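Compte rendu de la réunion de suivi, groupe Démonstration et téléopération
Projet Coluvside, 17 octobre 2018

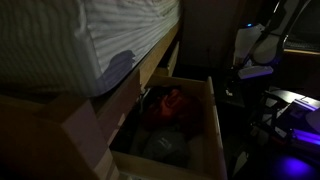 Présents : Reijo Tuominen (animation), Elli Peltonen, Renu Sengar, Sandro Benedetti
Excusé : Finn Rieger, qui a transmis ses remarques par écrit
Secrétaire de séance : Elli Peltonen

1. Approbation du compte rendu précédent

Le compte rendu est approuvé avec une correction demandée par Sandro Benedetti : au point 3, lire « guidage manuel du poignet » et non « guidage manuel du bras ».

2. État des enregistrements

Renu Sengar présente l'état de la base. Elle contient 1 233 démonstrations validées, toutes tâches confondues. La tâche « tiroir sous le lit » reste la moins fournie, avec 80 démonstrations, dont 36 obtenues par guidage manuel et le reste par téléopération.

Les démonstrations par guidage manuel sont plus courtes, mais la main de l'opérateur apparaît souvent devant la caméra au moment de la saisie. Renu Sengar propose de ne garder pour cette tâche que la téléopération. Sandro Benedetti n'y est pas favorable : l'ouverture du tiroir est mieux rendue à la main, l'opérateur sentant la résistance des glissières. Reijo Tuominen demande que les deux séries soient conservées et étiquetées séparément. Accord de tous.

3. Tâche « tiroir sous le lit »

Le déroulé est rappelé pour les nouveaux opérateurs. Le bras part de la position de repos, ouvre le tiroir, saisit un textile, le dépose sur le lit, revient et referme. Une démonstration où le tiroir n'est pas refermé est rejetée, même si la saisie est bonne.

Plusieurs difficultés sont signalées.

Lumière. L'intérieur du tiroir est très sombre quand seule la lampe du fond est allumée. Les textiles foncés se distinguent mal des parois à l'ombre, alors que le rouge se repère sans peine. Finn Rieger écrit qu'il faut garder une part de séances en lumière faible, le robot devant travailler chez des particuliers et pas uniquement au laboratoire. Renu Sengar est d'accord sur le principe mais souhaite que le niveau d'éclairage soit noté dans la fiche de séance, ce qui n'est pas fait aujourd'hui.

Ombre portée. L'ombre de la pince tombe parfois sur le côté du matelas. Sandro Benedetti indique que certains opérateurs s'en servent pour juger la distance. Il est rappelé que le modèle ne dispose que des images des caméras et de la position des articulations, et que l'opérateur doit piloter avec le retour vidéo seul.

Longeron du lit. Le poignet passe très près du longeron à l'entrée du tiroir. Deux contacts ont été relevés depuis la dernière réunion, sans dommage. La hauteur d'approche sera relevée dans le réglage par défaut du poste de commande. Sandro Benedetti s'en charge.

4. Poste de téléopération

Le retard entre le levier et le bras reste sensible dans les mouvements lents. Le fournisseur Brerkex a livré une nouvelle version du pilote, pas encore installée. Reijo Tuominen demande qu'elle soit d'abord essayée sur le deuxième poste, pour ne pas bloquer les enregistrements.

Elli Peltonen signale que la pédale de pause a été déclenchée par erreur au cours de plusieurs séances. Les fichiers concernés comportent un arrêt au milieu du geste. Renu Sengar les passera en revue et coupera ceux qui peuvent l'être. Les autres seront retirés de la base.

5. Formation des opérateurs

Deux opérateurs supplémentaires arrivent de Skeverport. Ils suivront une demi-journée de guidage manuel avant de passer à la commande à distance. Finn Rieger suggère par écrit l'ordre inverse. Après discussion, l'ordre actuel est maintenu pour cette fois et la question sera reprise au vu de leurs premiers enregistrements.

6. Demande de Lappalainen

Lappalainen souhaite recevoir un lot de démonstrations pour ses propres essais de pliage. Reijo Tuominen n'y voit pas d'obstacle, à condition que les pistes audio soient supprimées. Aucune date n'est fixée.

7. Actions

Sandro Benedetti : hauteur d'approche par défaut ; essai du pilote Brerkex sur le deuxième poste.
Renu Sengar : étiquetage séparé des deux séries ; revue des fichiers interrompus ; champ « éclairage » dans la fiche de séance.
Elli Peltonen : planning de formation ; rappel de la consigne sur le retour vidéo.
Reijo Tuominen : réponse à Lappalainen.
Finn Rieger : proposition de répartition entre séances éclairées et séances en lumière faible.

8. Divers

Le bilan complet de la tâche « tiroir sous le lit » est reporté à la réunion de janvier.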